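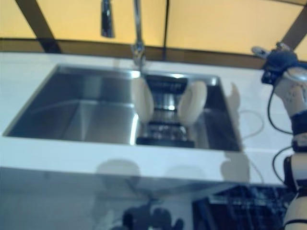
진행보고 제5호

Floleo 급수관 개선사업 중간보고
수신: 사업비 지원 담당
작성: Skikent 사업사무실

1. 보고 범위

이번 보고는 지난해 10월 착수 이후의 진행 상황과 남은 기간의 계획을 다룬다. 예산 집행 세부 내역은 별도 서식으로 제출하였으므로 여기서는 변동이 있는 항목만 적는다. 지난 호에서 질의하신 Hirkerside 서쪽 구역의 공정 지연은 3항에 설명하였다.

2. 사전 조사

노후 급수관을 쓰는 것으로 신고된 주택을 방문하여 관 재질과 계량기 이후 배관의 상태를 확인하였다. 조사를 마친 가구는 107가구이다. 대상지는 Skikent 구시가와 Hirkerside 동쪽, 서쪽의 세 구역으로 나누어 관리하고 있다.

구시가에서는 계량기까지의 관은 이미 교체되었으나 건물 안쪽 배관이 옛것 그대로인 경우가 많았다. 이런 집은 바깥 공사만으로 개선 효과를 기대하기 어렵다. 신청서에는 급수관 전체가 교체된 것으로 기재되어 있어 현장 확인 후 분류를 바꾼 사례도 있다. Hirkerside 동쪽은 도면과 실제 매설 위치가 대체로 일치하여 조사 기간이 예상보다 짧았다. 서쪽은 도면이 남아 있지 않은 골목이 있어 탐지 장비를 따로 빌려 썼고, 임차료는 예비비에서 지출하였다.

수질 시료는 아침 첫 물과 충분히 흘려보낸 뒤의 물을 구분하여 받았다. 거주자가 직접 채수하는 방식이라 용기를 다시 보내야 하는 집이 있었다. 재채수는 가구당 최대 세 차례까지 허용하고, 그 이후에는 조사원이 방문하기로 하였다. 안내문의 글씨가 작다는 의견이 들어와 큰 글씨판을 새로 인쇄하였다. 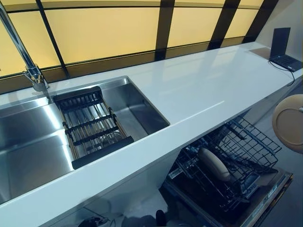
첫 물과 흘려보낸 물의 차이가 큰 집은 건물 안쪽 배관부터 점검하도록 순서를 조정하였다. 결과 통지서는 우편 발송을 원칙으로 하되, 세입자가 있는 경우 집주인과 세입자 양쪽에 보낸다. 초기에는 집주인에게만 통지하여 세입자의 문의가 사무실로 몰렸다.

3. 시공

시공은 Haberkorn이 맡고 있다. Hirkerside 동쪽 구역은 주 도로 쪽 공사가 끝났고 포장 복구가 남아 있다. 구시가는 보행로 폭이 좁아 굴착 구간을 짧게 나누어 진행한다. 상가 앞 구간은 영업시간을 피해 작업하기로 상인들과 협의하였으며, 이에 따른 야간 할증은 당초 계약에 포함되어 있다.

서쪽 구역은 예정보다 5주 늦어지고 있다. 도로 점용 허가가 가스관 공사와 겹쳐 한 번 반려되었고, 다시 신청하는 과정에서 우회로 계획을 보완해야 했다. 허가는 3월 10일 수요일에 나왔다. 자재는 이미 Skikent 창고에 들어와 있으므로 추가 발주는 필요하지 않다. 다만 창고 사용 기간이 늘어나 보관료가 더 든다.

단수 안내는 전날 문 앞에 전단을 붙이는 방식으로 해 왔으나 공동주택에서는 전단을 보지 못했다는 민원이 있었다. 지금은 관리사무소 방송과 문자 안내를 함께 쓴다. 혼자 사는 고령 가구에는 조사원이 전화로 한 번 더 알린다. 단수가 길어질 경우에 대비해 급수차를 예약해 두었고, 구시가에서 한 번 사용하였다.

4. 건물 안쪽 배관 보조

이 항목은 신청이 예상보다 적다. 자부담금이 있고, 벽이나 바닥을 뜯어야 하는 공사를 꺼리는 집이 많다. 상담에서 가장 자주 나온 질문은 주방만 먼저 바꿀 수 있느냐는 것이었다. 현재 지침은 집 전체 교체만 보조 대상으로 정하고 있어 신청을 받지 못하였다.
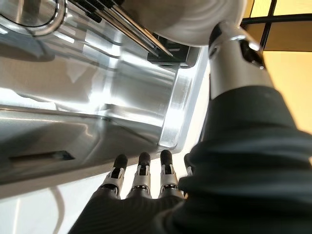 마시는 물과 조리용 물이 나오는 배관만 우선 교체하는 부분 보조를 허용해 주시기를 요청한다. 한 집당 보조액이 줄어들어 같은 예산으로 더 많은 집을 지원할 수 있다. 나머지 배관은 집주인이 나중에 고칠 때 다시 신청하도록 하되, 이미 받은 금액은 한도에서 뺀다. 지침 개정안 초안을 붙임으로 제출한다.

집주인의 동의를 받지 못한 세입자 가구에 대해서는 아직 마땅한 방안이 없다. 교체 전까지 아침 첫 물을 흘려보낸 뒤 사용하도록 안내하고 있으나 임시 조치에 그친다.

5. 예산 변동

탐지 장비 임차료와 창고 보관료가 늘었고, 건물 안쪽 배관 보조금은 집행이 계획보다 적다. 총액은 승인 범위 안에 있다. 보조금 잔액을 서쪽 구역 포장 복구비로 옮겨 쓰는 방안을 검토하였으나, 부분 보조가 허용되면 신청이 늘어날 수 있어 당분간 그대로 둔다.

6. 다음 보고까지의 계획

서쪽 구역은 우회로 표지 설치를 마치는 대로 굴착을 시작한다. 동쪽 구역 포장 복구는 기온을 보아 가며 진행하고, 복구가 끝난 구간부터 수질 시료를 다시 받는다. 구시가 재검사 결과는 다음 호에 구역별 표로 싣는다.

지침 개정에 대한 회신은 다음 신청 접수 공고 전에 받을 수 있으면 좋겠다. 공고문은 두 가지 안으로 준비해 두었다.

붙임: 지침 개정안 초안, 서쪽 구역 수정 공정표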